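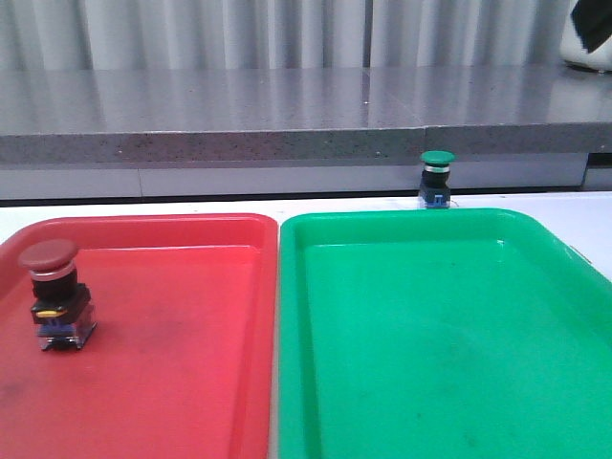
The sorting station, with the red and green trays side by side and a push-button switch for each colour.

Setting up the Duma button-sorting cell

I love this little cell. It takes up one white table, the parts are cheap, and once it's dialled in you can leave it picking switches while you get on with something else! These notes cover the Duma arm with the standard two-finger gripper, running Pestow 2 or later. If you still have the December release, update first, as the tray menu is completely different.

Trays first

Put red on the left and green on the right, long rims as close to parallel as you can manage. Leave a small gap between them. Wipe both floors before you teach anything. Scuffs are fine (ours have plenty), sticky patches are not.

Now open Trays > New and jog the arm to the near corner of each one. Save them as RED and GREEN. If you bump a tray later, redo its corner and leave the other alone.

Checking the fingers

Close the gripper fully and look down the seam from the wrist camera view. You want the tips meeting evenly, with no step between left and right. Run a fingertip over the pads too – a bit of grain is good, shiny patches mean it's time for new ones. We changed ours at 2,439 cycles, going by the Pestow counter.
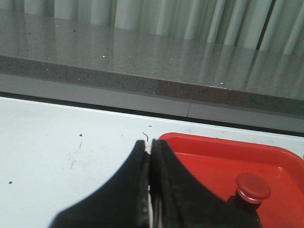
Wrist camera view: fingers nearly closed, next to the red tray.

If one tip sits proud, loosen its two screws, close the gripper gently and nip them up again. The Rimlow pads come 8 to a packet, so you'll have spares.

Teaching the pick

Stand a switch upright in the red tray and bring the open fingers down either side of the body, just under the cap. Don't grab the cap itself! It's rounded and it will slip. Set the lift height to 198 mm so the base clears the rim with room to spare, then save the pose.

Run it at quarter speed with your hand by the stop button. Repeat for green.

Next page: calibrating the camera with the Palaniappan grid

Last updated September 2019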